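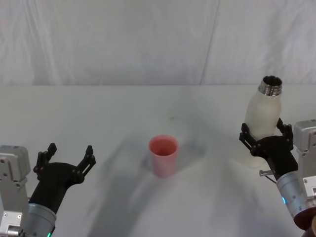

Two-arm bench kit with bottle and cup, white table covering and cloth backdrop.

Zarkix two-arm kit: suitability for a pouring exercise
Posted by Stella Kinyua
Sunday, February 6, 2022

Our college is considering the Zarkix bench kit for its introductory automation course. The proposed exercise has one arm hold an open bottle while the other steadies a plastic cup. I would appreciate advice on two matters: whether the supplied parallel grippers are adequate for a smooth, tapered cup, and whether the service plan offered by Prosis is worth its cost. Our technician is also concerned that a pale bottle may be hard to distinguish against a white table.

Guoqing Qian
The supplied grippers are adequate for light plasticware, provided the closing force is reduced from the factory setting. Our department set it too high at first and cracked several cups. For a tapered cup, the fingers should close below the rim, near the middle of the wall. I would recommend fitting thin rubber pads, which the kit does not include.

Your technician's concern is reasonable. We replaced our white table covering with a mid-grey mat and obtained noticeably fewer missed grasps. A coloured cup gave us no difficulty on either surface. We ran 136 trials over the term using dry rice in place of water, and I would advise the same until students are familiar with the stop control.

As to the service plan, it covers two visits per year and replacement of gripper fingers. It does not cover cables. Please confirm this in writing, as the brochure is unclear.

Tetteh Dankwa
We declined the plan and have had no cause to regret it. Spare fingers took around four weeks to arrive.

Zoila Giraldo
I cannot comment on Zarkix. The Ondness kit may also merit consideration if your budget permits.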